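Brarnel (liqueur)

Brarnel is a bittersweet orange and gentian liqueur, and I've been putting it in drinks long enough that I volunteered to write this entry. It pours a dark amber, smells like marmalade and finishes a lot drier than you'd guess from the first sip. The bottle says 24 proof on nothing at all, by the way, because the strength is only printed on the case (annoying!), so ask your shop.

History

The recipe belongs to Macarena Villalobos, who started out making it in the back of her family's café in Fontana. Her first batch came to 208 bottles, and she sold most of them to regulars. The second was 1,223 bottles, made at the Komanard distillery, where it's still produced every February when the bitter oranges come in.

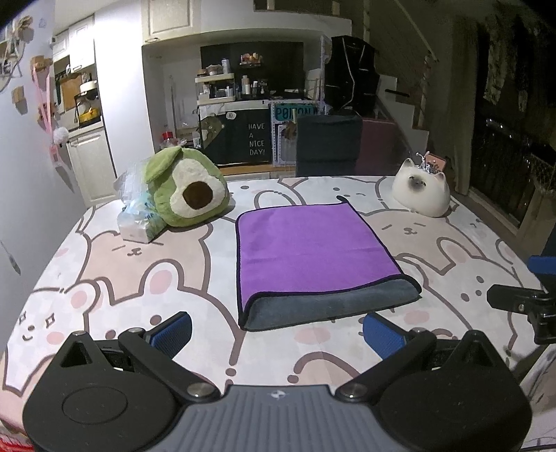
Purple cloth with black edging on a bear-print tablecloth.

How it's made

Dried peel and gentian root steep separately in neutral spirit, the peel for 5 days and the root for only 2. I tried leaving the root in longer at home once and ended up with something like furniture polish, so I believe her on that one. The two are blended, sweetened with cane syrup and left to rest before bottling.

There's also a lighter version called Nideo, made with lemon peel. I like it fine with soda, but it gets lost next to whiskey.

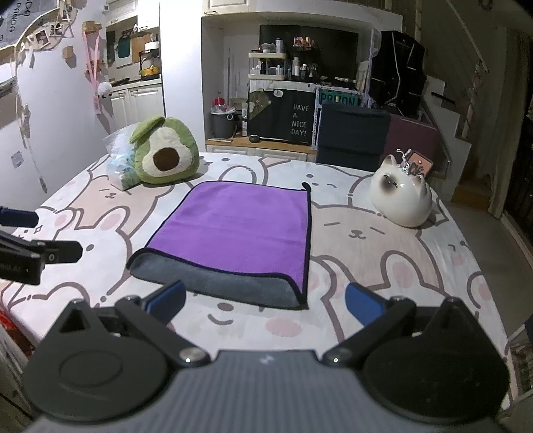
Whiskey is where the regular stuff really shines, and my favorite is two parts rye to one part Brarnel, stirred with plenty of ice and a strip of orange peel. It also works in place of sweet vermouth in a Negroni, though I'd cut the Campari back a little or the whole thing turns awfully bitter. Once it's open, keep it in a cool cupboard with the cap on tight.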